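Handout 2: notes from the Stonidel visit (February)

Module: Handling and Packing Automation
Tutor: Maximiliano Jara

Read these before the seminar. They cover the demonstration at Stonidel and add the points that came up in questions afterwards. If you missed the visit, you can still do the written task at the end using this handout and chapter 2 of the course reader.

## What the host does

Stonidel works on packing for small gift and household goods. Its main client at present is Cliltomance, which sends out mixed orders: no two boxes hold quite the same things. Fixed machinery copes badly with this, so the firm is teaching a robot arm by recording people doing the job with hand-held grippers. Ksawery Olszewski led the demonstration and took most of the questions.

The hand-held tool has two fingers with blue pads. The operator holds it, opens and closes it, and moves it over the table as they would their own hand. A camera on the tool records what the fingers do. The recordings are then used to train the arm, which has fingers of the same shape.

Ksawery gave 400 recordings as the least they would want for a single packing task before training is worth trying. They had made 31 on the morning of our visit.

## Demonstration A: light items in a box

The first task was placing and removing light things in an open cardboard box. The box wall was clamped at the left side. Tissue is a common filler in gift orders and is awkward for a gripper, as its shape changes every time it is touched.

Points to note:

- The operator opens the fingers wide before coming down over the tissue. Coming in half closed pushes the tissue away.
- Items standing against the wall of the box, such as the rose head, leave little room for the outer finger.
- The table was not cleared. A bag, a vase, a glass and some bottles were left standing behind and beside the box, and Ksawery said this was on purpose. A system trained on a bare table tends to fail on a crowded one.
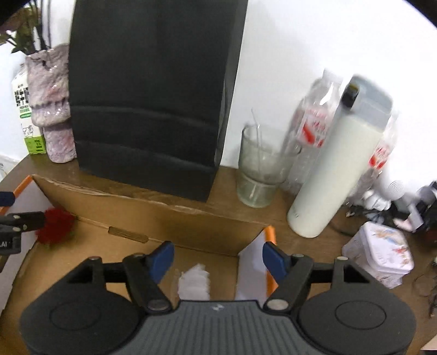
## Demonstration B: soft goods and two grippers

The second task used cloth items. Soft goods are a separate topic in the reader (section 2.3), and you should be able to say why. A rigid carton can be gripped at any two opposite faces. A pouch folds between the fingers, and where it ends up depends on how it was picked up.

Two grippers were in use for this part. With two, one can hold an item still while the other pulls, opens or wraps. The cost is that both sets of movements have to be recorded on the same clock. If one recording is late by even a short time, the arm learns the wrong order of actions.

Things Ksawery asked us to think about, with the table in front of us:

1. Which end of a drawstring pouch would you pick up first, and does it matter where the string is hanging?
2. Would you lift a long zipped case from the middle or from one end?
3. When an item rests on a sheet of paper, how do you avoid picking up the paper with it?

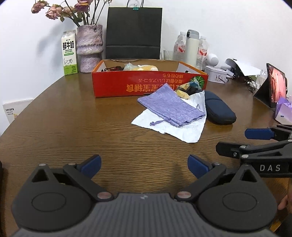 Fig. 2. Drawstring pouch on crumpled paper, with the dark zipped case to its right and the second gripper at the side.

## Questions from the group

**Why not record bare hands?** The arm has two fingers and no thumb. A person using bare hands will do things the arm cannot copy. Holding the tool limits the person to what the arm can do.

**Who does the recording?** Stonidel has trained 19 operators. New ones practise for a morning and their first set is thrown away.

**How is a failed attempt treated?** It is kept and marked as failed. Ksawery would not give a share for how many fail. He said it varies a lot with the item.

**Does the arm work yet?** For boxed goods, yes, under supervision at the Endwood site. For cloth items it is still being tested. We did not see the arm running.

## Terms

*Demonstration*: one recorded attempt at a task, from start to finish.

*Clutter*: objects in view that play no part in the task.

*Deformable item*: anything that changes shape when gripped. Cloth, tissue and thin bags all count.

## Written task

Choose one item from either figure and write one page on how you would pick it up with a two-finger gripper. Say where each finger goes, how far the fingers should open, and what could go wrong. Add a sketch. Do not choose the milk carton, as we did cartons in the Sadowski exercise.

Bring it on paper to the next seminar.

M. Jara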